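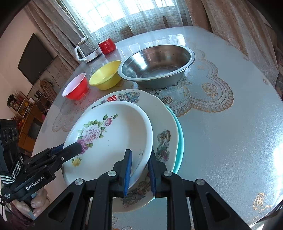 Rose plate on the lace cloth

Re: [trekstead-readers] January radio night, scripts and noises

Bhupendra Grewal wrote:
> Hi everyone, the back room at Ostero is ours for the January
> evening, doors at 6. I'd like us to try something other than
> the usual open reading. What about a live radio play? Scripts
> in hand, one lamp, and somebody off to the side making the rain
> and the footsteps. I have a draft called The Night Ferry that
> needs five voices. Before I go and print anything:
>
> 1. Is anyone willing to do sound effects?
> 2. Do we still want short pieces from the floor first?
> 3. Is half an hour too long for one play?
>
> If you hate the idea, tell me now and I'll go back to sulking
> over my short stories.
>
> Bhupendra

Yes yes yes to this! I read your message on the bus and missed my stop, and then I read the draft and nearly missed dinner too. The ferryman's speech in the second part is the best thing you've sent around. Please don't trim it, even if someone (me, last spring) has been going on about trimming.

To your questions, out of order.

Sound effects: me, please. I've wanted to do this since I was a kid with my grandmother's radio under the covers. I spent last night testing things. Rice poured slowly onto a baking sheet makes a very decent rain, though you have to keep it moving or it turns into hail. Cornstarch in a leather glove is snow, if we ever need snow. For the ferry's engine I tried a washboard, a coffee grinder and my own voice, and my own voice won, which my neighbors may have feelings about. What I can't get is the rope. It needs to creak when she ties up and again when she changes her mind, and everything I own either squeaks or says nothing. If any of you has an old wicker chair you don't mind me leaning on in public, bring it along.

I'd need a second pair of hands for the storm. There's a page where it's rain, bell, door and footsteps all inside three lines, and I can manage three of those.
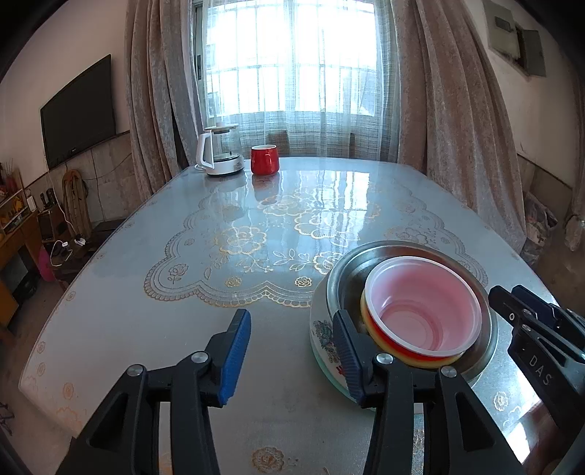
Short pieces first: I'd say keep them, but fewer. The people who come every time come partly to read, and some of them have been polishing something since the fall. Could we take four, at 700 words each, and make it a real limit this time? At the last one we had the lighthouse piece with the two endings (I loved both endings, for the record) and the last reader didn't get up until half the room was putting on coats. If all four had to mention water somewhere, they'd lead into The Night Ferry nicely. A puddle would count.

Half an hour: not too long at all. I read it out loud in my kitchen with all the parts and it came in under that, and I do a slow ferryman. The only spot where I drifted was the ticket office scene. The clerk explains the timetable twice. I think the second time is meant to be funny, and it will be if whoever plays the clerk gets faster and more cheerful as it goes on.

Casting! I'd love to hear whoever played the widow in the Womine reading as the sister. She has that way of leaving a pause just long enough that you start to worry. And can the captain please be somebody who has never read with us before? It's only nine lines, all of them shouted, and it would be a great way in for a newcomer.

The room holds 25 if we use the window seats, and I'd like to see it full. I can run off 100 flyers and leave a stack at Jafarzadeh Books, where they were very nice about the last ones and even moved the cookbooks over. Does anybody pass the library regularly? Their board is looking bare.

One more thing, and then I'll stop. Could we do the storm in the dark? Lamp off, just voices and rice. The actors wouldn't see their pages, I know, but it's less than a page and they could learn it. I tried it at home with the lights out and gave myself goosebumps, and I was the one holding the baking sheet.

Send me the final script whenever it's ready and I'll mark it up with cues. I'm free most evenings for a rehearsal, and I can bring soup.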